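Opinion > Everyday Things > Storage

Keep the Box

Ilaria Leone
17 October 2022

Filed under: Closets & Clutter, Shoes, Opinion

73 comments | 932 shares

Every piece of advice on tidying a closet tells you to throw out the shoeboxes. Put the shoes on a rack, the articles say, or buy clear plastic bins so you can see what you own. I followed that advice when I moved to Floltville and I regret it. I think a pair of shoes should go back in the box it came in, and I think most people who try this for a season will stay with it.

The case against the box is simple. It takes up more room than the shoes do, it hides them, and it looks like a store's back room. I accept the first point. A rack holds more pairs in the same space, and if you have one narrow closet for a family of five, use a rack. The other two points I don't accept.

Take the claim that a box hides what is in it. A shoebox is one of the few containers in a home that arrives already labeled. The name of the shoe is printed on the end or the side, with the size next to it, usually in figures you can read from across a small room. People buy plain bins and then buy a label maker. The cardboard did that work for free.
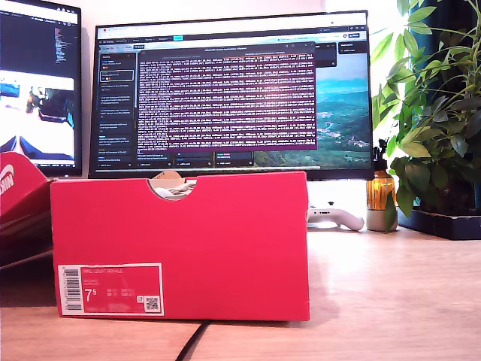
The name and size are on the label, and the thumb cutout shows a little of what's inside.

That cutout deserves more credit than it gets. It gives you a grip when the box is in a tight stack, and it lets in some air. Clear bins with snap lids do neither. I had a set of them from a housewares store in Fombridge, and the canvas shoes I put away in September came out smelling like the bottom of a gym bag. Some of that was my own fault for putting them away damp. I did the same thing for years with cardboard and never had it happen.

Color helps too. If a brand uses one strong color for its boxes, you stop reading labels after a week or so. I know the red ones are sneakers and the gray ones are for work. My neighbor Zariņš keeps his in plain white boxes, all the same size, ordered in bulk. They look very nice and he opens three of them every morning.

Then there is the matter of shape. Shoes left in a pile on a closet floor lean on each other. The collars fold, the tongues slide down to one side, and the heavier pair always ends up on top. A rack is better than a pile, but a wire rack leaves a dent in a soft sole if the shoe stays there all winter. In a box each shoe lies flat with its own paper around it. Keep the paper. It's the first thing people throw away, and it's what stops one sole from marking the other shoe's upper.

This matters most with white shoes, and white shoes are what most of us seem to be buying.
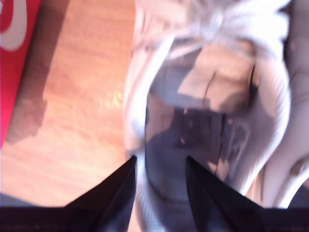
A white shoe on an open rack picks up dust in the seams and along the padding at the ankle, and that dust turns gray the first time it rains. I clean mine before they go in the box, with a soft brush and a little dish soap, and I let them sit out overnight with the laces loose. It takes ten minutes. When I take them out again they need nothing.

I have heard the argument that this is too much trouble for ordinary sneakers, and that boxes are for collectors. I don't collect anything. I own a normal number of shoes and wear all of them. The trouble involved is lifting a lid.

A fairer objection is that boxes get shabby. They do. Corners split, and a lid that has been sat on never closes right again. A strip of paper tape on the inside corner fixes the first problem. For the second, ask at the store. The shop I use in Stimham has a stack of empties behind the counter - people buy shoes and leave without the box - and they have always let me take one. Just cross out the old label before you put something else in there.

Where I would give up is a basement. Cardboard and a concrete floor don't get along, and plastic is the right choice down there. Anywhere dry, on a shelf or under a bed, the original box does the job.

1348 views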